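Prosidier Security Monitoring: Progress Report to the Lamont Fund
Reporting period: second quarter of the grant
Prepared by Zulkifli Yeoh, technical lead

1. Purpose of this report

This report covers the work done since the interim note we sent in January. It follows the headings in the grant agreement: work carried out, results against targets, problems, spending, and plans for the next quarter. A separate technical annex with the detection rules and log formats has been sent to the fund's reviewer and is not repeated here.

Prosidier is funded to build and test a low-cost monitoring service for small organisations that run their own Linux servers and have no security staff. The service collects login and process records from each server, looks for signs that someone has got in, and sends a plain alert to a named contact. The trial runs on machines belonging to two partner organisations, Olumwood (a housing co-operative) and Pesora (a translation agency), and on a set of decoy servers that we run ourselves.

2. Summary

The collector is finished and in use at both partners. The decoy servers have been online for the whole quarter. Alerts for password guessing and for changes to scheduled tasks are working and meet the targets in the agreement. Alerts for outbound scanning are behind schedule and have been moved to next quarter. Spending is slightly under budget. We are asking for one change to the plan, set out in section 8.

3. Work at the partner sites

Olumwood has 40 machines in the trial, a mixture of office desktops and small servers. Most of the servers are used for file storage and door entry records. The collector was rolled out in stages, beginning with the machines that can be reached from the internet. Installation was straightforward on the servers. The desktops took longer, as many of them were running an old release that had stopped receiving updates, and we asked for those to be upgraded before we installed anything. Olumwood agreed to this and did the upgrades themselves.

Pesora has fewer machines but they are more exposed. Translators work from home and log in over SSH to a shared server, and until this quarter they did so with passwords. Password login has now been switched off and each translator has a key pair. We wrote a two-page guide for this and held a drop-in call at 4 in the afternoon each week for anyone who got stuck. The calls have now stopped, as there was no further demand for them.

Part of the work at both partners has been finding out what is connected to the network in the first place. Neither had a full list. The asset register we set up has an entry for each room, with a note of anything that has a network address.

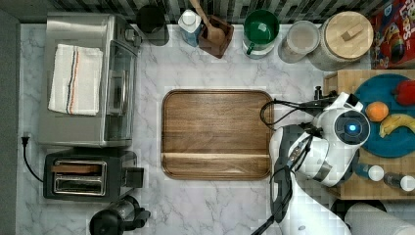 Kitchen counter with toaster oven and toaster.

The register is kept as a plain spreadsheet. We looked at buying an asset management product and decided against it for the trial. The partners will need to keep the list up to date after the grant ends, and both already use spreadsheets for everything else. Each entry records the type of device, the person responsible, the operating system where there is one, and the date it was last checked. Olumwood has added a column for the supplier's contact details, and we have copied that into the template.

4. Decoy servers

We run 4 decoy servers, rented from two hosting companies so that they sit in different address ranges. Each one looks like a poorly kept web server with SSH open to the world. Login is allowed with a small number of weak passwords. Once someone is in, every command is recorded and outbound traffic is held to a very low rate so that the machine cannot be used to harm others.

The pattern of attacks has been steady. Nearly all successful logins were automated. The usual sequence is a login, a check on the processor and memory, a download of one file, and an attempt to add a scheduled task so that the file starts again after a reboot. In most sessions the whole sequence is over in less than a minute. A smaller number of sessions added a new SSH key to the root account and did nothing else. We take these to be access being set aside for later use, though we have no direct proof of that.

We keep a copy of each downloaded file and record its SHA-256 hash. Many files with different hashes turned out on inspection to be the same program packed in a slightly different way. For that reason the hash alone is not much use for alerts, and the rules are based on what the program does to the system.

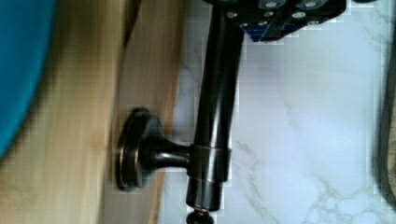 One decoy had to be rebuilt part way through the quarter. An intruder filled the disk with log entries, whether on purpose or not, and recording stopped for most of a night. We have since moved the session records to a separate volume and set a limit on the size of the ordinary system logs. The lost hours are marked as a gap in the data and are left out of the figures.

5. Results against targets

Target A: alert on repeated failed logins followed by a success. Met. The threshold was first set too low and Pesora received several alerts caused by a member of staff mistyping a password. Moving to keys removed most of these. The alert now takes account of whether the address has been seen on that account before.

Target B: alert on changes to scheduled tasks, start-up scripts and authorised keys. Met. In replay tests using 2000 recorded decoy sessions, the rules picked up every session in which one of these files was changed. Replay tests are easier than live conditions, and we would not expect the same result over a longer period.

Target C: alert on sustained high processor use by an unknown program. Partly met. The rule works well on servers with a steady workload. It works poorly on the Olumwood desktops, where video calls and software updates set it off. We have turned it off for desktops for the time being.

Target D: alert on outbound scanning from a monitored machine. Not met. The collector records outbound connections, but the part that groups them and decides what counts as a scan is not reliable. It was confused by a backup program at Olumwood that contacts all 256 addresses in its range when it starts. We know how to handle that one program, but we would like a general answer before putting the alert in front of partners.

6. Feedback from partners

We spoke to the named contact at each partner at the end of the quarter. Both said the alerts were clear but that the first version did not tell them what to do next. Each alert now ends with one instruction, for example to disconnect the machine and ring us, or to check with the named user whether they made the change.
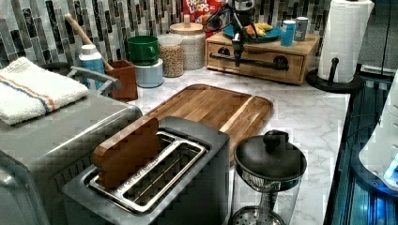
Olumwood asked for a monthly summary that could be shown to its board. A one-page version was sent out for the last month of the quarter. It lists the machines monitored, the alerts raised, the action taken and any machine that has not reported in. Pesora did not want a summary and prefers to have a short phone call.

Pesora also raised a fair point about privacy. The collector records the commands run by logged-in users, and some of the translators work on confidential documents whose names appear in those commands. We now strip file names from the records before they leave the machine, unless the path is in a system directory. The privacy notice has been rewritten and sent to all translators.

7. Problems and risks

Staffing has been the main difficulty. Our second developer left early in the quarter and the post was empty for several weeks. The replacement has started and is now working on Target D. Most of the delay on that target comes from the gap.

The second risk is that the service depends on one central server. If it fails, no alerts are sent. A standby has been set up and we tested the switch by hand. It took longer than we would like, mainly because the certificates on the standby had expired. Renewal is now automatic on both machines.

There is also a risk that attackers learn to recognise the decoys. A few sessions ended straight after a command that seems to be meant to test for this. We have changed the host names and added some ordinary-looking user files, and will watch whether these sessions become more common.

8. Spending and request for a change

Spending on salaries was under budget on account of the vacant post. Hosting was slightly over, owing to the extra storage for session records. Travel and equipment were in line with the plan. The full table is in the finance return.

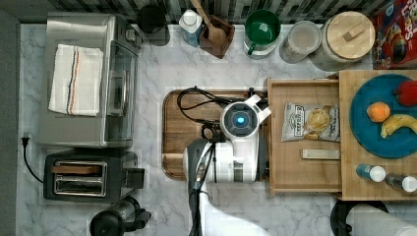 We ask the fund to agree that part of the salary underspend be moved to external testing. This would pay for an independent tester to attempt to break into a copy of the central server. The original plan left this until the final quarter. Doing it earlier would leave time to fix what is found. No increase in the total grant is requested.

9. Plans for next quarter

Finish the scan detection work and run it silently at Olumwood for a month before any alerts are sent to staff.

Write a version of the processor use rule that is suitable for desktops, or drop it for desktops and say so in the documentation.

Carry out the external test, if the change in section 8 is agreed.

Publish the decoy data, with addresses removed, together with a short note on how it was collected.

Begin talks with both partners about running costs after the grant ends. Olumwood has said it would pay a monthly fee and has asked for a written quote. Pesora has not yet decided.

Questions on this report should be sent to Zulkifli Yeoh at the Prosidier project office.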